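Tiered Snack Racks: Frequently Asked Questions

We get asked the same handful of things about clear display racks, mostly by people who run a tea room, an office kitchen or a canteen counter and have just been sent a catalogue. The answers are by Ilango Kotian, who has set up more of these than he wanted to and doesn't sell them.

Do tiered racks sell more snacks?

Maybe. The suppliers say so, and they would. When we put one on the counter at Hikilbridge, sales went up for a couple of weeks and then went back to where they had been. Regulars look at anything new. What did last is that people stopped digging through a heap to find the flavour they wanted, and I'd pay for that much. I wouldn't pay for a promise about turnover.

Is clear acrylic worth it over wire?

For small packets, yes, grudgingly. They slip through wire or tip backwards. Acrylic holds them upright and you can see the lower rows through the steps. Against that, it shows every fingerprint and it scratches the first time someone has a go at it with a scourer. Use a soft cloth and mild dishwashing liquid. We were also sold a bottle of Clinarex polish for the job and I couldn't tell the polished side from the other one.

How many steps do I need?

Fewer than the catalogue shows. Three or four is plenty on a table that also has to hold drinks. Anything taller and the top step becomes a place where old stock goes to be forgotten. Measure your tallest packet first, standing up, and check that it doesn't hide the one behind it. Most of the labels in our rack's brochure photo were hidden, which should have told me something.

Should I group by product or by colour?

By product. I know the colour people will write in. One row of one thing, running front to back, means that whoever takes the first packet leaves the same thing behind it, and whoever restocks can see the gap from across the room. Colour grouping looks lovely at nine in the morning and like a jumble sale by noon.

Can sandwiches go on the same rack?

Only for a short stretch, and only if somebody is watching the clock. A rack isn't a fridge. Put out one or two wrapped ones and keep the rest cold, and follow your local food safety rules on how long they can sit out. If your supplier tells you their wrap “keeps things fresh all day”, ask them to put it in writing. Ours changed the subject.

What about loose or awkward packets?

Use a tray or a basket beside the rack. Crinkly bags of crisps or puffs will stand on a step if they're well filled, but half-filled ones slump and take their neighbours with them. Duarte Vieira, who does our morning setup, puts anything that won't stand by itself into a flat tray and leaves it at that. I used to argue for dividers. He was right, and the dividers are in a drawer.

Do bottles need their own stand?

If you have the room. Bottles on a snack rack make it top-heavy, and people grab them harder than they grab a packet of biscuits. A separate stepped stand with the back row a bit higher does the job.

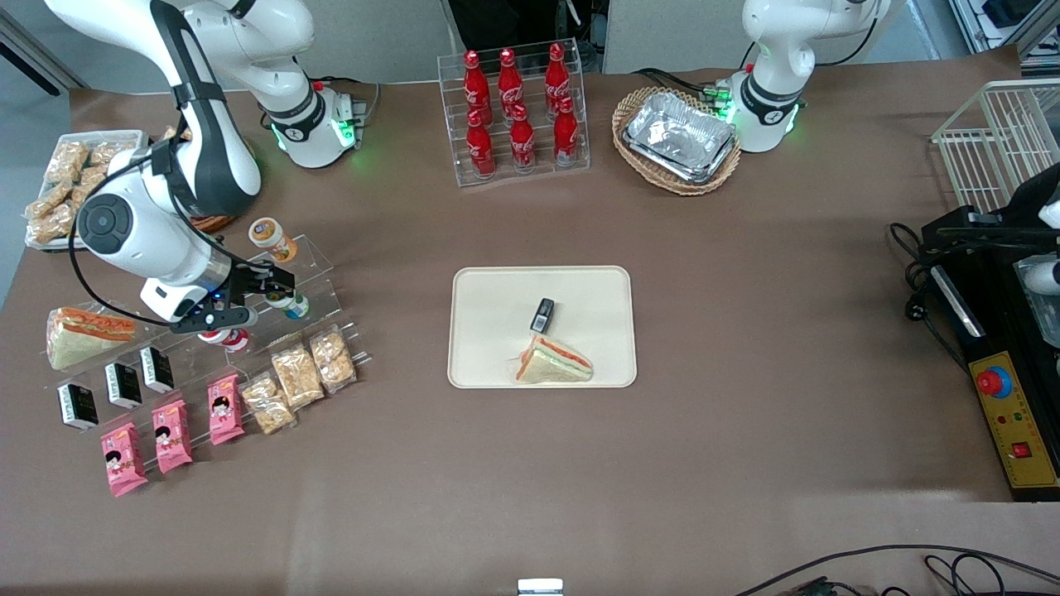

Put it toward the back of the table so that nobody reaches over the drinks to get at the food. Keep one kind of drink to a stand if you can, and face the labels forward when you fill it. They won't stay that way, but it helps at the start.

Is the Plorkirau modular system any good?

It's fine. The clips are fiddly and you will lose two of them. We tried the Mota version as well and the steps were the same depth to the millimetre, so I have my doubts about what the extra money buys. Borrow one before you order a set.

How often should I rearrange things?

Less often than you're told. There's a theory that moving stock about keeps customers curious. Mine just got cross and asked where the rice puffs had gone. I change the layout in November, when the holiday lines come in, and again when they're finished. The rest of the year I fill gaps, wipe the steps and turn the small jars so their labels face out.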